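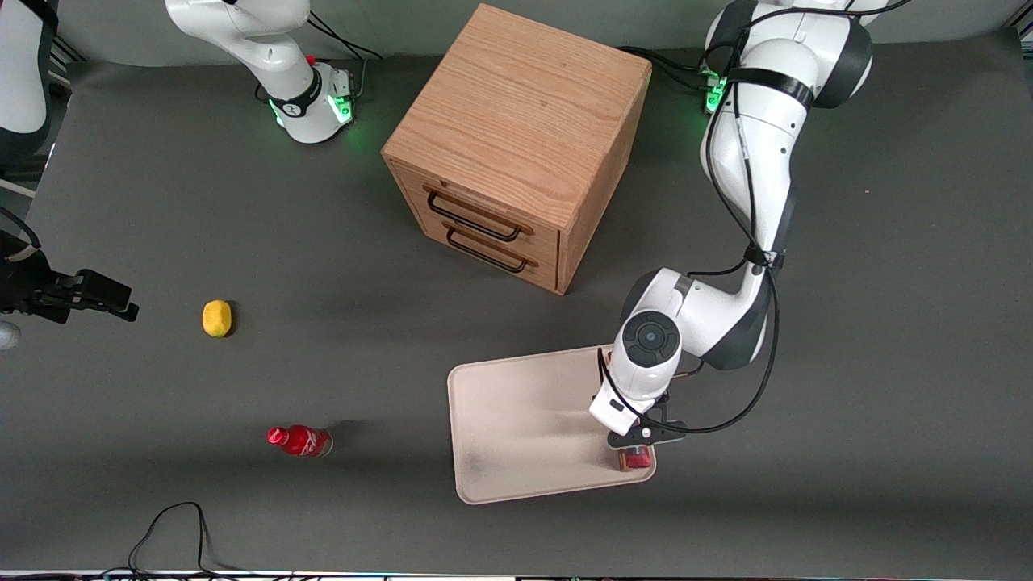 About us

Larutport is a small company for small furniture. We make and sell drawer cabinets, trays and boxes that stand on a table, a shelf or a kitchen counter. Our customers are families, offices, holiday apartments and a few schools. We have done this work for nine years and we still do it from the same building, with the shop on the street side and the workshop behind it.

How we started

The company began with one cabinet. Our founder needed a place for keys, stamps, batteries and the other little things that every home collects. The cabinets in the stores were too deep for the shelf or too weak in the corners, so the first one was made at home in the evenings. A neighbor asked for the second. In April of the next year we rented a workshop with one saw and one long bench, and we sold 300 cabinets before the winter.

Many things were wrong with those early pieces. The drawers were tight in humid weather and the handles turned after some months of use. We took back every cabinet that a customer was unhappy with, and we learned from them more than from any book about woodworking.

What we make

Our best known product is the Hama, a cube cabinet with two drawers, one above the other. It is made of oak with a light finish, and we choose the top board for its grain. Each drawer has a pull of black metal wire, bent to a thin rectangle. You can take hold of it with two fingers, also when your hands are not so clean from cooking. The lower drawer is made the same as the upper one, and if you exchange them by mistake both will still close.

The Reddy is our serving tray. It is plastic, in light beige, with rounded corners and a low raised rim. We were for a long time against selling anything in plastic, and there was some discussion in the workshop about this. But customers asked for a tray that can be washed many times and carried by children, and our wooden tray was not good for this. The wooden tray is still available on order.

We also make pen boxes, letter holders and a narrow shelf for spices. The full list is in the catalog, and you can receive it by mail without cost.

How we think about a table

We believe that a table should be easy to clear. In most homes the same table is used for breakfast, for homework and for paying bills, and things stay on it from one use to the next – a lemon, a bottle of cola, a letter which must be answered. Our products are made for this kind of table. The small things go in the drawers, the food and drinks go on the tray, and the tray goes back to the kitchen.

When we plan a new product, we put it on a table together with ordinary groceries and we live with it for several weeks. If it takes more space than it gives back, we do not produce it. Two of our ideas for a bread box have ended this way.

Our work today

Last year we delivered 2,138 cabinets, and nearly 869 of them went to customers who had bought from us before. Most repairs are done in our own workshop. We keep spare handles for all models, including the first one, and we send them with the screws and a short instruction sheet.

Deliveries are made by Fastotlow, a transport firm in our town. They pack each cabinet in cardboard with the drawers tied, so please cut the string before you pull the handle. Old packaging can be returned to the shop.

Visit us

The shop is open in the mornings and, after a lunch break, until six. You can try all drawers and handles, and you can bring the measurements of your shelf. Parking is behind the building. For larger orders, please write to us before you come, and we will prepare samples of the wood.

This page was last updated on 29/01/2024.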